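Food Waste at Gorstead School Cafeteria
Lenka Zelenák and Mwangi Nzioka

3. Method

We asked 40 students what they leave uneaten at lunch and why. Rice came up most, then cooked carrots.

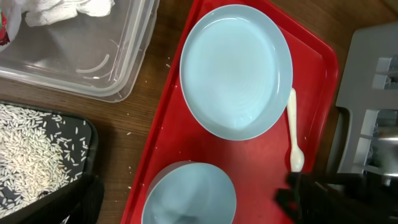
Figure 1. Plate, bowl and spoon on a red tray.

4. Results

Most students said portions were too big. Two said lunch was too short. The school serves almost 2,000 meals a month, so small leftovers add up.

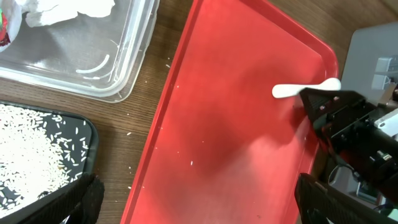
Figure 2. Grains of rice on a tray.

We plan to repeat the survey in June.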